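Grasp queue (robot software)

A grasp queue is the piece of robot control software that decides which object an arm goes for next, and it hangs on to that decision until the arm is done or gives up. I've been working on one called Gilov since it was a weekend script, so take this article as coming from a fan! The term gets used loosely. Some folks fold it into the planner, but I'd keep them apart — the planner works out how to move, the queue only says what to move toward.

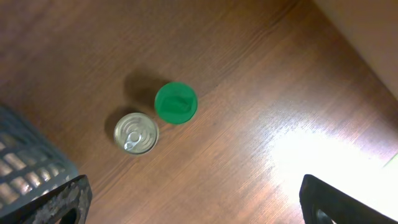 Gilov's first version came from Azucena Galindo, who wrote it as a sorted list with a score next to every candidate. The score mixed the detector's confidence with how much room the fingers would have. Room matters more than you'd think. A tin can nearly touching a round green neighbor, like the pair near the basket, gives you two decent detections and a lousy gap between them, so the queue marks them down on the touching side and asks for a grasp angle that avoids it. Glare on the wood costs points too (that one was my idea, and I'm still proud of it).

The list gets rebuilt every 200 milliseconds. Lionel Dobson wanted it faster, and we tried 100, and the arm got jittery because the top pick kept swapping. So now there's a hold rule: a new candidate has to beat the current one by 18 points before Gilov will switch.

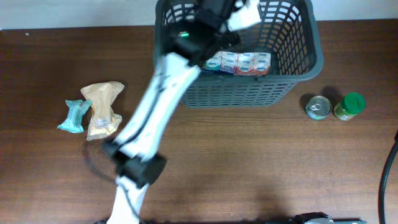

What happens if the detector loses the target halfway through a reach?
The queue keeps the last known pose for up to 200 milliseconds, then drops the item and tells the planner to back off.

Wrist views are where most of the drops come from. When the arm swings, everything smears, and the detector's confidence falls off a cliff. Ayodele Amadi's fix was to read the joint speeds and simply trust the wrist view less while they're high.
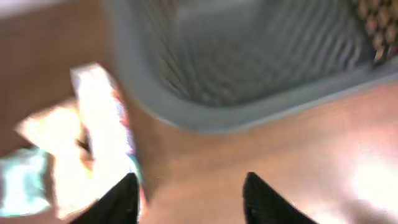 The head view takes over during those stretches, and the two get blended again once the joints slow down. Horrocks, an older queue that Gilov borrowed its file format from, never did any blending and just paused. It's a fair choice if you're not in a hurry — I ran it that way all through December and had few complaints.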